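The gripper that let go

Alois Baumgartner makes terrible coffee and he knows it. He handed me a mug of the stuff at nine in the morning, cleared a space on the bench by shoving a heap of cable ties to one side, and asked whether I wanted the short version of the Hestura business or the long one. I said long (I'd come two hours on a train!) and he looked pleased.

Hestura, for those who haven't followed this, is the project Alois runs at Kunik. People wearing cameras on their caps pick things up and put them down with a hand-held gripper in each hand, and the recordings are used to teach a robot arm to do the same jobs. It's fiddly, repetitive work, and by December the team had 1,585 recordings they were proud of. Then they found out how many of them were wrong.

"It began with a jam jar," Alois said. "The arm picked it up beautifully, moved it over the shelf, and opened its fingers a hand's width too early. Bang. Jam everywhere. We all laughed. The second time we laughed a bit less."

By the ninth drop they had stopped the arm altogether and put a chain across the bay. I asked if that had been a hard call to make, with a demonstration coming up, and he pulled a face.

"It was the easiest thing we did all winter. If a machine lets go of things when it shouldn't, you don't stand next to it. The hard bit was that we then spent two weeks looking in the wrong place."

The wrong place was the arm. They had the joints apart, they swapped the controller, they rang Ekinci, who had supplied the motors, and were pretty short with them on the phone. Alois has since apologised. There was nothing the matter with the motors.

What was the matter was time, or timing anyway. Each gripper keeps its own clock, and so does the camera on the cap, and a bit of software called Prasar is meant to line them all up when a session starts. It did that perfectly well. It just didn't check again afterwards, so on a long session the left gripper could slide 200 milliseconds away from the camera without a single warning coming up on the screen.

"So the video says the jar is still in the air," Alois said, holding up his mug to be the jar, "and the gripper says, I'm opening now. You show that to a robot often enough and it believes you. It's a very good pupil, that arm. It learned precisely what we taught it."

I wanted to know how you'd even spot a thing like that, and he said you mostly don't, you get lucky. Someone had been squeezing the fingers shut in time to the radio between takes, bored stiff, and when they played the file back the squeezes had wandered off the beat. Alois still doesn't know what the song was. He'd like to, he says, so he can buy it.
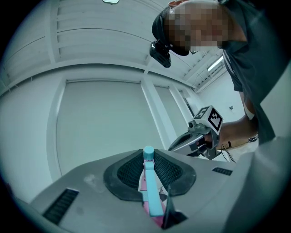 Lena, who had been listening from the next bench with her headphones round her neck, wasn't having the luck part. She said she'd put a note in the log back in the autumn that the left gripper felt late, that she'd written it twice, and that it had been marked as operator tiredness and closed both times. Alois didn't argue. He went a bit pink and said yes, that was true, and that I should put it in.

"We had a box on the form called 'operator comments' and we treated it like the weather," he said. "Oh, she's tired, oh, it's hot in there. She was measuring it with her own hand and she was right."

They've changed the form, among other things. A comment on how the kit feels now stops the session until someone other than the person who built it has had a look. Prasar checks the clocks every minute and makes a really horrid honking noise if they disagree (he played it for me, and I spilt some coffee, no great loss). And every recording starts and ends with three hard squeezes in front of the camera, so there's something to line up by eye.

The old recordings were the painful part. They went through the lot, which took most of a month, and 1,134 of them could be kept. The rest had drifted too far, or had no clear moment to match up, and they've been put away on a drive with a skull drawn on the label.

Could they not have been fixed? I thought that was a fair question, and so did Alois, who rubbed his eyes for a while before he answered.

"Some of them, maybe. We tried stretching the times to fit. But then you're guessing, and I'd have to explain the guess to whoever stands beside that arm next year. I'd sooner record them again. Lena would sooner I recorded them again, personally, with my own two hands."

He has been, too, for an hour after lunch most days, and he says his wrists are killing him. Lena says his grip is sloppy on the left.

The arm was moving again when I visited, at half speed and still behind its chain. It has carried plastic jars so far, and the glass ones are waiting in a crate under the stairs until the new recordings are done. Alois wouldn't give me a date for that. He offered me another coffee and I told him I had a train to catch.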